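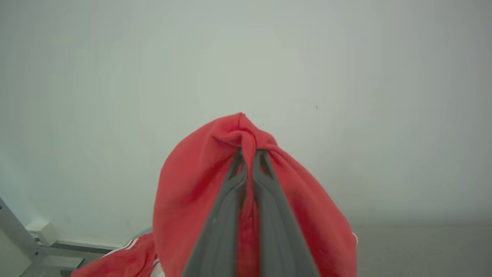

2 min read

Mitby Fleece Pullover in Red: A Review
by Arūnas Laur

I bought this one in December, and it has been in the laundry so many times since that I feel ready to talk about it. Short version - I love it!

First, the color. It's a proper red, deep in the folds and almost pinkish where the light catches it, and mine has held up through 21 washes (yes, I kept a tally on the side of the dryer). The outside still has that slightly fuzzy, brushed feel, and I've had fleeces from Hutchins that went flat and scratchy by the fifth wash.

It's soft enough to bunch up in one hand, so it goes into the corner of a backpack without a fight. Drying is quick too. I hang it over a chair after dinner and wear it to work the next morning.

A couple of gripes. The cuffs run long on me, and the zipper pull on the chest pocket is tiny - hopeless with gloves on. It also picks up cat hair like you wouldn't believe, so keep a lint roller handy.

I paid $79, and my sister got hers in green for $83 from another store a month later. Not cheap for a pullover, but I wear it four days out of seven and I'm already eyeing the gray.

Size up if you like a T-shirt underneath.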